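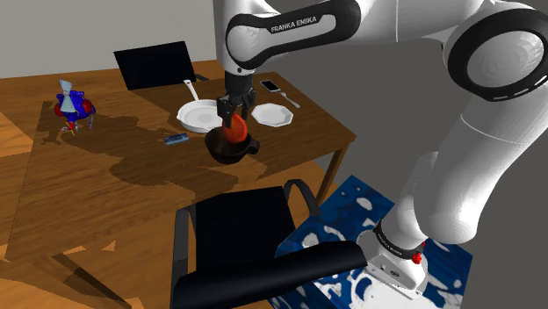
Spring lunch at the Skostila: a full room and a new menu

Our spring lunch took place in March in the garden room of the Skostila, and 32 members and guests sat down at the tables. For many of us it was the first visit since the hotel closed its restaurant for repairs, and there was much curiosity to see what had been done with it. The old carpet is gone, the windows on the river side have been made larger, and the bar has moved from the left of the entrance to the back wall. Opinions about the bar were divided.

We met at noon for a drink in the small lounge. The Lau branch came by train and arrived a little late, as there was a signal problem on the line, but the kitchen was kind enough to wait for them. This gave everyone more time to talk, and several members who had joined over the winter were introduced to the others. It was a pleasure to see that they did not stay in one corner, as new members often do. One of them told us she had been a guest at our autumn dinner two years ago and had wanted to join since that evening.

At the table the President welcomed everybody and asked for a short silence in memory of the members we lost during the winter. After this the first course was served, a cold pea soup with mint and a little smoked trout. The main course was shoulder of lamb with white beans, and for those who do not eat meat there was a baked celery root with hazelnuts. I tried a piece of my neighbor's celery root and must say that I was a bit jealous. Dessert was a rhubarb tart, served warm, with a vanilla cream that was gone from our end of the table very quickly.

The wines came from Triltum, a small importer who has supplied our lunches for 3 years now. We had a dry white with the soup and a light red with the lamb. The red had been opened rather late and needed some time in the glass, but by the second pouring it was very good. Members who would like to order a case at the club price can do so until the end of the month. The order form is with the Secretary.

After coffee there was a short talk by our guest speaker, from the catering firm Gridance, on how a large banquet is planned. I had expected a talk about food, but most of it was about plates, doors and distances. A kitchen that is one floor below the dining room must start sending the main course well before the last soup bowl is cleared, and the menu must be chosen so that it does not suffer on the way. We also learned why fish is so seldom served at weddings. There were many questions, above all about what happens with the food that is left, and the speaker answered them with patience and good humor.

The raffle brought a nice sum for the youth cooking scholarship. First prize was dinner for two at the Skostila, and it was won by a member from the Lau branch, which perhaps made up for the train. The other prizes were given by members, and we thank them all. Two prizes were not collected, a green ticket and a yellow one, so please look in your jacket pockets and handbags.

The lunch ended officially at half past three, but a good number stayed longer and moved out to the terrace when the sun came through. We thank the staff of the hotel, who looked after us with much attention and never hurried us, even when they were already setting the tables for the evening.

Next meeting

The summer evening will be held in Lau, in the courtyard of the old customs house. It will be a buffet and the dress is informal. Guests are welcome, and members may bring up to 2 each. Please tell the Secretary about allergies when you book, and not on the evening itself. Those who need a lift from the station should mention this also, and we will try to find a place in somebody's car.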